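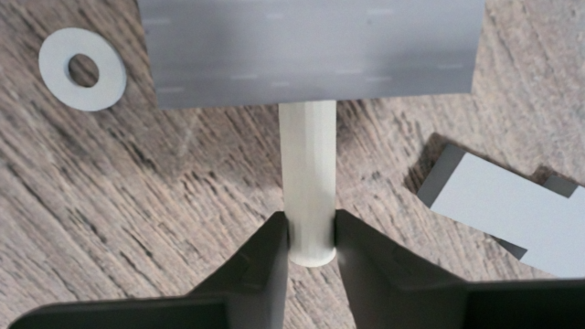
Start with the simulator, the older member kept saying, and leave the motors in the box until the software can do the job on its own. It was advice the Parkcombe group did not want to hear. They had a bench, a kit of printed parts and five people ready to screw things together. They took it anyway, and for most of the winter the arm they call Trirka existed only on a laptop.

Parkcombe is a shared workshop in a former tire store on Montoya Street. Members pay $40 a month for a key, a shelf and time on the machines. Most of them build furniture or fix bicycles. The robot people have the back corner, next to the drill press.

Their goal is modest. They want an arm that can pick up a peg and put it in a hole, over and over, with loose hardware lying on the same table. Factories solved this long ago with fixtures that hold every part in a known spot. A home shop has no fixtures, and the table is never clear.

So the simulated table isn't clear either. There is a washer on it, and a couple of flat plates, one lying partly over the other. The peg is a plain white cylinder. The gripper has two dark, angular fingers that close on it from either side. The wood grain is streaky on purpose, as the first version used a flat gray surface and the software learned to depend on it.

The work goes in rounds. Someone sets up a batch of trials in the evening, the laptop runs them overnight, and whoever gets in first reads the log with a cup of coffee. One batch in March ran 2,391 trials. A little over half ended with the peg in the hole. Most of the rest failed the same way, with the fingers closing too high so that the peg tipped when it touched the rim. The next batch ran 2,709 trials with a lower grip and did better.

Friction took longer. The group had guessed a value for the fingertips and the peg, and the guess was too generous. To get a real one they set a printed peg on a sheet of the fingertip rubber, tilted the sheet until the peg slid, and measured the angle with a carpenter's gauge. It took an afternoon and cost nothing. The new number broke a good deal of what had been working, and two weeks went into getting it back.

The real arm came together in April. The joints are printed, the base is a piece of maple from the scrap bin, and the control board is an Ateo that was left over from a member's camera slider. The first set of fingers cracked along the layer lines. The second set was printed lying flat and has held up.

Moving the software over to the hardware has been slow. The real motors have some play in them that the simulated ones do not, and the wrist sags a little when the arm reaches out. Both can be measured and added to the model, and that is the job now. A sheet taped to the wall beside the drill press lists what is left: wrist sag, cable routing, a proper emergency stop, and a lamp that doesn't flicker.

The arm is on the bench most evenings after seven. Members who need the drill press are asked to unplug it first.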